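Grasping Basket Handles with a Wrist Camera: Software Report
Student project, second semester
Author: Dalal Farah
Project partner: Sayegh lab group, Gorkside campus

1. Background

In the first semester our team made the arm pick up solid objects from a table, such as boxes and cups. The supervisor then asked for something closer to what happens in a home, and we have chosen carrying baskets. A basket seems easy for a person. For our software it was not easy, because the part that should be grasped is thin, it moves on its hinges, and it has nearly the same colour as the basket body.

The work was divided in two. My partner group was responsible for the arm driver and the safety limits. I was responsible for the perception and for the last part of the approach, and this report is mainly about these. Our code is organized as a package that we call Rokard. It receives images from the wrist camera and gives a target pose to the planner, whose name is Zudport and which was written by students in an earlier year. I have changed Zudport only in one place, described in section 4.

2. Finding the handle

My first method was to fit a plane to the rim of the basket and to search for the handle above this plane. It worked in simulation. On the real arm the depth values on the handle were very poor. A thin wire gives few depth points, and those points are often mixed with the wall behind. The fitted plane was also not stable, because the slots in the basket walls let the depth sensor see through to the floor.

The second method does not use depth for the handle at all. It has these steps:

The image is masked with a fixed polygon, so that the gripper's own parts are ignored.
A small segmentation network marks the pixels that belong to the handle.
The marked pixels are reduced to a centre line.
The highest bend of the centre line is taken as the grasp point.
Two images from slightly different arm positions are compared, and the grasp point is triangulated from them.

The fixed polygon was drawn by hand on a Tuesday afternoon and I expected to replace it later with something better. It is still in use. The polygon depends on the finger opening, so I have made one polygon for the open state and one for the half-open state. Between these states the software refuses to give a pose. I consider this acceptable, as the planner does not move the fingers during the approach.

3. The last part of the approach

During the last part the gripper is so near that the camera sees mostly itself. The finger on the left side covers a large area, and the housing covers the top. What remains is a small window in which the handle must be tracked. Before this project I believed that being nearer always makes the perception better. In the logs the confidence of the network goes up until the handle reaches the upper part of the image, and after this it falls quickly. 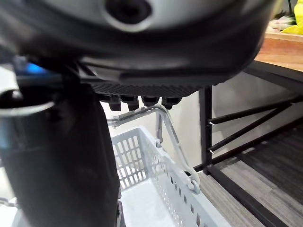
Figure 1. Wrist view with the handle directly under the gripper. The finger takes up most of the left side.

Figure 1 is a good example of the difficulty. The top bend of the handle is next to the small rubber studs under the housing, and an earlier version of the network included the studs in the handle mask. The centre line then became a strange shape with several short branches, and the grasp point jumped to one of the branches. I have solved this by extending the polygon downward to cover the studs. The cost is that we lose a narrow strip of image in which the handle could be visible.

A second problem came from the shelf. Its diagonal cross bars are thin and straight, and after conversion to greyscale their edges look similar to the edges of a handle. The network was confused by them when the basket was near the shelf. I added training images where the bars are visible without any handle in the view, and I also returned to colour input. I did not test these two changes separately, so I cannot say which of them had the bigger effect. This was a mistake in my planning.

4. Change in the planner

Zudport originally moved to the target pose in one motion and asked for a new pose only at the end. For a handle that can swing, this is too late. I changed it so that the planner asks for a correction after each short segment of the path. If the new grasp point differs from the old one by more than 20 mm, the planner stops, goes back one segment and asks again. If it has stopped 2 times, it gives up and reports an error to the operator.

The limit was chosen by looking at the logs, and it is not based on any calculation. A smaller limit made the arm stop too often. With a larger one the finger sometimes pushed the handle down before closing.

5. Tests

We made 19 test runs in February with the final software. The basket was empty and was placed by hand on the floor, with the handle raised. The majority of the runs ended with a closed grasp on the handle. The failed runs were of two types: in some the planner gave up after its corrections, and in the others the fingers closed beside the handle. The second type is more serious, because the software believed it had succeeded. We now compare the finger width after closing with the expected thickness of the handle, but this check was added after the test runs and has not been evaluated.

All tests were done with ceiling lights on and the blinds closed. I don't know how the network behaves in direct sunlight.

6. Remaining work

The polygon should be generated from the model of the gripper and the current finger position. My partner group has the model in their driver, so it is mostly a question of sharing it between the two packages.

A handle lying flat on the rim is not supported. In this position the centre line follows the rim and the highest bend has no meaning. Probably a different rule for the grasp point is necessary, or a separate motion that first lifts the handle with one finger.

The training images and both polygon files are stored in the Rokard folder on the lab computer. The calibration of the wrist camera must be repeated if the camera has been taken off, otherwise the triangulated point will be wrong and the software gives no warning for it.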